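Skuva is a two-armed tabletop robot workstation sold as a kit by Albridge. It is intended for small shops, schools and research groups that need to handle light, irregular objects, and is best known for its flower-arranging package. The design is credited to Phong Sầm and Canan Öztürkmen.

Design

The station is built on a metal frame fixed to a tabletop, with an arm mounted at each front corner. Each arm ends in a gripper. The standard kit is priced at $2,488 and is supplied in 3 cartons. Patterned wall panels are offered as an option -- buyers may also leave the sides open.

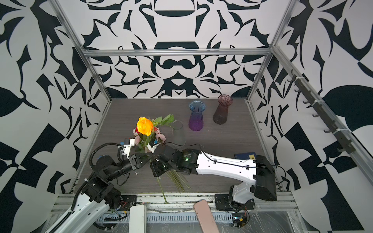
A Skuva station with a bouquet held between its two arms.

Flower package

The flower package, released in December under the name Lò, adds software for picking up stems, passing them between the arms and placing them in vases. It was developed by Bình Phùng and Yesenia Carhuamaca from a set of 133 practice arrangements. The user chooses the vases and may stop the work at any point.

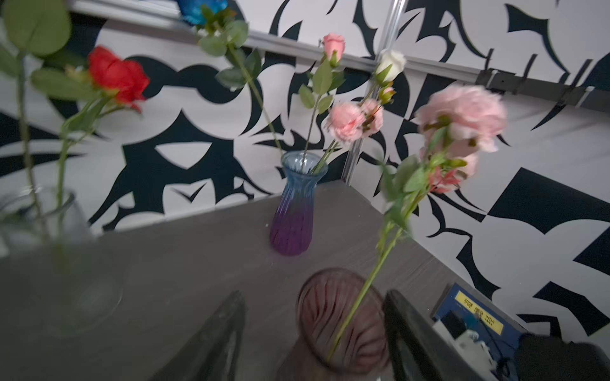

Narrow vase openings are the main limit given in the owner's manual, which advises users to set vases well apart and to trim lower leaves before starting. Thick bundles of stems should be divided by hand.

Reception

A review by Chiến Tiêu in the trade newsletter Skokeo praised the gentle grip and the clear setup guide but found the software slow -- a full vase took longer than the same work done by a trained florist. The review also noted that replacement gripper fingers were sold only in sets of 2.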